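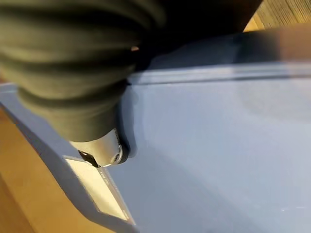 Chapter 7
Looking After the Hand

Most people who come to robot maintenance expect to spend their time on motors. They will spend it on fingertips. The motors sit deep inside the machine, sealed, greased and largely content, while the fingers go out every day and bump into things. A fingertip meets the corner of every box, the lip of every lid and, sooner or later, the underside of a shelf that was measured by someone in a hurry.

This chapter follows the upkeep of one two-handed machine, which we call the Hullow cell after the room in which it was first set up. Its job was dull by design. It opened a cabinet, put office binders and similar flat things in, took them out again, and shut the doors. The engineers at Zeleke chose the work on the grounds that it looked simple, a phrase that ought to be printed on the front of every fault log.

By the end of the chapter you should be able to inspect a jointed hand, change a worn fingertip, set the touch height again afterwards, and write down what you did in words that another person can use. The last of these gives students the most trouble.

7.1 What wears, and in what order

The tip goes first. A metal fingertip will put up with a great deal, but the small parts fixed to it will not, and anything held on by a screw should be treated as planning its escape. The sleeve goes next. Ribbed sleeves fold in the same places each time the finger bends, and a split usually starts in the groove, where it can't be seen until you open the fold with your thumb. Look at the grooves. Everyone looks at the ridges.

After the sleeve come the joints, and after the joints comes the wrist. If you find yourself at the wrist before the machine has done a season's work, go back and check the setup, as the cause is seldom in the wrist itself.

In the Hullow cell the rule was to inspect the tips every 200 grasps and to renew the sleeves at 2000, whatever they looked like. The second half of that rule was unpopular. Good-looking sleeves went in the bin, and people took it personally.

7.2 The work area is part of the machine

A manual from Hikik, the supplier of the first set of hands, gave the layout of the cell a single page. The fault log gave it rather more. Entry 1761 is typical: "Left hand stopped. Door." The door had been left a little short of fully open, the hand had found it on the way to the shelf, and a fingertip was bent by a piece of furniture that was standing perfectly still.
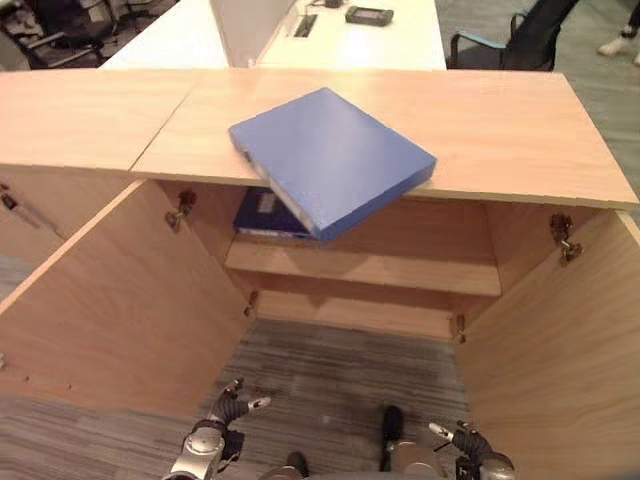
Check the furniture, then, before you check the robot. Swing both doors as far as they go and see whether they stay there. Feel each hinge for play. Put a straight edge along the front of the top and note any step between panels, for a hand that slides a flat object towards itself will discover that step before you do. Binders deserve their own line in the notes. One that hangs over an edge is easy to pinch and just as easy to tip, and the hand can't tell you which it has in mind.

Carpet needs a word as well. It gives under load, and a machine levelled in the morning may be slightly out by four o'clock. Level it again at the start of each session and record the figure, even when the figure is boring.

7.3 Setting the touch height

Touch height is the gap between fingertip and surface at which the arm slows down. Set it too large and the machine dithers in mid-air like a guest choosing a biscuit. Set it too small and you will be back at section 7.1 with a spanner.

The method used here is the Milodmont method, which needs 2 people, a flat-lidded box and some patience. One person brings the tip down in small steps while the other watches from the side with their eyes level with the lid. Change places and do it again. If the two readings differ, keep the larger one, and leave the argument until the arm has been parked.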